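Cable tension on the left arm, again

The left instrument on the Dranbridge arm started to lag in July. Command a jaw opening and the wrist would yaw a little first, then the jaws would follow. That is usually a slack drive cable, and the log agreed: the yaw motor was holding an offset of 53 encoder counts at rest.

I pulled the instrument, cleaned the drive discs with alcohol and reset the pretension on all four cables. The Kristiansen manual says to do them in pairs. Do that. I did them singly last time and had to start over. Then I reran homing and loaded the new offsets, and put the arm back over the suture pad for a slow open and close at several wrist angles. 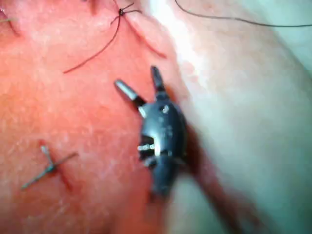 Photo: Parviz Kordestani

Jaws open on command now, with no yaw first. The resting offset is down to a level I can ignore. I left the old stitches in the pad, as I only needed something soft under the tips.

The counter on this instrument reads 3526 cycles. I had been checking tension every 800, and I will keep that interval but add a look at the resting offset each morning before homing. The script for it is short and lives in the Mokow folder with the others.

Still open: the sterile adapter has some play at the second disc. I have a replacement on order from Plustivico, part 302.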